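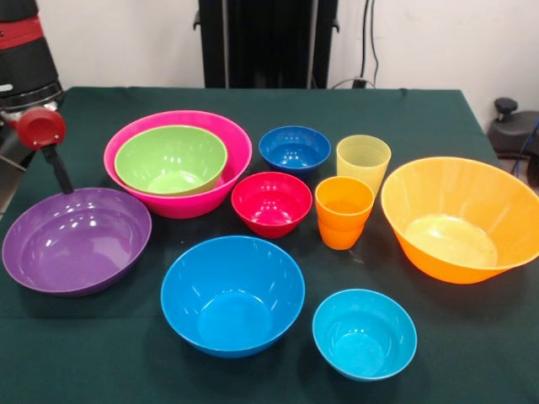 What gets the greasy film off plastic bowls?
Baking soda paste, left on for 18 minutes or so while you do something more fun, then a wash in hot water with plenty of dish soap.

Kitchen Know-How > Cleaning & Storage
2 min read

I love plastic bowls - they're light, they're cheerful, and they bounce! But they do hang on to oil, and a quick swipe with a sponge just moves it around. Mix 2 tablespoons of baking soda with a splash of water, rub it all over the inside (get right up under the rim, where the gunk hides) and let it sit.

Tomato stains are tougher. Set the bowl outside on a sunny afternoon and check it before dinner. Even in November I've had a chili stain fade to nearly nothing on the back steps!

Skip steel wool. It leaves tiny scratches and the next batch of sauce settles right into them. A soft brush is plenty.

Mitiku Gebreyes wrote in from Mallbridge with a great one for smells: crumple a sheet of plain newspaper into the dry bowl, snap the lid on and leave it overnight. I tried it on my old onion tub and wow, what a difference. Wash it once more before you put food in it.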